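Goûter d'anniversaire : chips, canette et barre chocolatée, je mets quoi dans les sachets ?

Kyriaki Politis
Posté en décembre, 30 messages

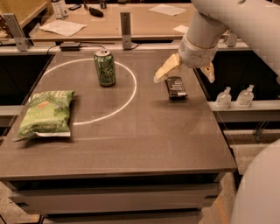
Bonjour à tous, je fais vite je suis au boulot. J'organise un petit goûter pour l'équipe, 30 personnes, et je veux donner à chacun un sachet tout prêt à emporter. Un paquet de chips, une canette, une barre type chocolat. Budget serré, 70 euros en tout. Mes soucis :
-- les chips finissent en miettes dès que je pose la canette avec
-- le chocolat, j'ai peur qu'il fonde, la salle est surchauffée
-- chips au jalapeño, trop fort pour certains ou pas ??
J'ai pris des sachets kraft Terkow, fond plat, pas très grands. Quelqu'un a déjà fait ça ? Dans quel ordre vous rangez ? Merci d'avance

Nattawut Hemmin
2232 messages

Salut. Fait l'an dernier pour le club, même genre de sachet. L'ordre : canette debout au fond, dans un coin. La barre à la verticale contre la canette, côté étiquette vers l'extérieur. Les chips par dessus, jamais à côté. Le paquet est gonflé d'air, il tient tout seul en haut et il ferme presque le sachet. Surtout pas percer le paquet pour gagner de la place, j'ai vu quelqu'un le faire, tout était mou le soir.

Pour la canette : si elle sort du frigo elle va suer et le kraft se déchire par le fond. Donc soit température ambiante, soit tu les gardes au froid à part et tu les distribues à la main au dernier moment. Moi j'ai fait la 2e solution, un peu plus long mais zéro sachet percé.

Le chocolat, mets le dans les sachets le matin même et stocke loin du radiateur. Un couloir ça suffit. Noir de préférence, ça tient un peu mieux que le lait.

Jalapeño : prends en moitié nature. Et écris le gout sur le sachet au feutre, sinon tout le monde ouvre pour regarder et c'est le bazar. Pense aussi aux allergies, lait et fruits à coque surtout, laisse les emballages d'origine pour que les gens puissent lire.

Taha Zaki
5 messages

70 euros pour 30 c'est court si tu prends des marques. Regarde les lots en gros. Sinon enleve la canette et mets une grande bouteille sur la table avec des gobelets. Perso le jalapeño j'adore

Kyriaki Politis

Merci Nattawut, super clair !! Je vais faire les canettes à part. Taha -- les gobelets j'y ai pensé mais il y en a qui repartent direct, faut que ça s'emporte. Je prends moitié nature moitié piment et je vois demain pour les lots.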